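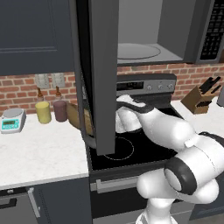
Afinação da célula de cozinha: contacto, pano e uma porta que não fecha

Passei a maior parte de dezembro a manter a célula de cozinha simulada da Tamton. A tarefa é limpar a zona traseira da placa do fogão com um pano seguro pela garra. Ficam aqui as notas da afinação, na ordem em que as coisas foram feitas.

A cena base veio do Patricio Segura. O braço está montado em frente ao forno e tem de passar por cima do puxador para chegar ao fundo da placa. Com a porta do micro-ondas aberta, o espaço útil para o antebraço encolhe bastante. A primeira versão do planeador, o Gerkel, ignorava essa porta: a malha de colisão tinha ficado associada à posição fechada. Corrigi a hierarquia da articulação e voltei a gerar as formas convexas.

O pano deu mais trabalho. É uma malha de 478 vértices e, com a rigidez de flexão que herdámos, comportava-se como cartolina. Baixei a rigidez em três passos até as dobras caírem sobre o vidro sem atravessar a superfície. O passo de física ficou fixo. A 60 Hz havia penetração entre os dedos e o tecido; subdividi cada passo em oito e deixou de haver.

A força de fecho da garra está em 33 N. Abaixo disso o pano escorrega quando roça a base do painel de comandos, acima disso o solver de contacto começa a vibrar. A margem é estreita e não gosto dela, mas a alternativa era soldar o pano aos dedos com uma restrição rígida, e a Gleice Portela pediu expressamente que não o fizéssemos. Tem razão - uma preensão soldada esconde os erros de trajetória.

Os três botões do painel são corpos articulados com atrito próprio. Convém verificar os ângulos depois de cada alteração da cena, porque a reimportação repõe os valores por defeito e o registo não avisa. Perdi uma tarde com isso.

Rotina que sigo agora antes de cada lote:

Repor a pose inicial do braço e confirmar os limites das juntas.
Ler o ângulo da porta do micro-ondas no ficheiro de estado.
Deixar o pano assentar 999 passos antes de fechar a garra.
Comparar a força de contacto com a última execução guardada no Shek.

Falta rever o amortecimento da junta maior, que oscila ligeiramente no fim do movimento. A Hedvig Engebretsen suspeita da inércia declarada no modelo. Eu apontaria para o ganho derivativo, mas ainda não medi. Os ficheiros de configuração estão no repositório habitual, no ramo do pano.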